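Mikura bench notebook, kitchen chores
May 20, 2021

Sandwich day again. The question from Ovier, for the record, is whether a machine can do "light food preparation in a domestic setting". We have interpreted this as a burger, and we have interpreted the burger generously. No cooking, no cutting, no sauce. Somebody at Ovier asked about sauce on the call in January and we all looked at our shoes.

Setup as left last night, except I moved the tray back toward the far side so the arm stops brushing it on the way in. Clear rails across the table, one for what we're calling bread, one for patties, one for lettuce, everything sitting in the grey holders. Yes, this is cheating. At home my lettuce is in a bag at the bottom of the crisper, under a cucumber. But every attempt with things lying flat ended with the fingers pushing the bun across the table like a curling stone, so on edge they stay.

Morning. Re-zeroed the arm, ran the bread. Bread is fine. Bread has been fine for weeks and I'm getting suspicious of it. The fingers come down either side of the nearer round, close, lift, go to the tray, open. The only fault was on the release, where it let go a bit high and the bun landed on its rim, thought about it and rolled. Dropped the release height 2 mm and it behaved.

Patties are less fine. They stand close together in the holder and the planner in Nishad still treats a pair as one thick patty if the light is wrong. It then opens the fingers as wide as they'll go, grabs both, and reports success with full confidence. I suppose it's a double. Tried turning off the lamp over the sink and it was better. Tried it with the lamp on and the blind down and it was worse than either, which makes no sense to me and I've written it down so it can make no sense to somebody else. To do: put a spacer in the holder, or teach it to count to 2. The spacer is cheaper.

Lettuce. I'd been putting it off until after coffee. The ruffled edges are the trouble. Close on the ruffle and you've got a grip on very little, and the leaf swings round while the arm is moving and goes down on the tray sideways. Close lower down and the fingertips knock the holder. There's a narrow band in between where it works, and I can find it by hand on the teleop every time and can't explain to anybody how. The trained policy finds it on its good days. I would not eat at a restaurant on those terms, though I have eaten at worse.

Note on the teleop: whoever had it last, please put the scaling back to normal. I sent the arm into the bench at what felt like highway speed. No damage except to my opinion of myself.

Afternoon. Full builds, hands off. Bun, patty, lettuce, bun. I'm not going to write up a success rate from one afternoon, whatever the template wants. What I'll say is that the order was right every time, and the order is the part people on the tour always ask about. It knows a burger goes bread, meat, salad, bread. It just can't always get hold of the salad. One build came out with the lid hanging half off the side like a beret. I counted it as a burger. If my kid made it I'd count it.

Episode counter stood at 227 for this layout when I packed up. The Clelterow people reckon you want roughly 3,000 before the policy stops being superstitious about where things are. At the current pace that's most of the winter, and a fair bit of my remaining goodwill. Could we shift the rails a little between batches? At the moment I think it's learned this particular table rather well and lunch hardly at all. Would also like a run with the holders swapped round, so lettuce isn't always nearest the wrist. I have a feeling some of the finger-knocking comes from the arm being folded up so close to its own base, and I'd like to be wrong cheaply.

Also tried, for my own curiosity, the putting-away. This is the bit I'd pay for at home. Take a piece off the tray, turn it upright, slide it back in its holder. Terrible. Getting something out of a slot is forgiving and getting it back in is not, and the arm has no idea it's pressing on the rim until the whole rail creeps along the table. I ended up holding the rail with one hand and my finger over the stop button with the other, so if anyone asks, the machine can tidy up as long as an adult stands there doing half of it. I've had flatmates like that.

So where are we on chores. My own time for a build, using my hands and talking on the phone, is a few seconds. The arm takes long enough that I went and washed my mug in the middle of one and came back to find it still considering the lettuce. Washing the mug is on the list for next year, by the way. I've seen the list. There's a line on it for folding fitted sheets, and whoever wrote it has either never met a fitted sheet or has a very dark sense of humour.

For whoever's on tomorrow:
Spacer for the patty holder, see the drawer under the printer.
Wipe the table before starting, there are specks on it and I'd like one less thing to blame.
Check the finger screws, left one was loose again.
Leave the lamp off.
Don't retrain overnight until I've thrown out the doubles.

Layout to put everything back to, with the fingers parked over the bench: 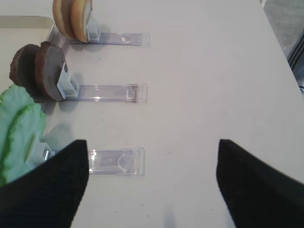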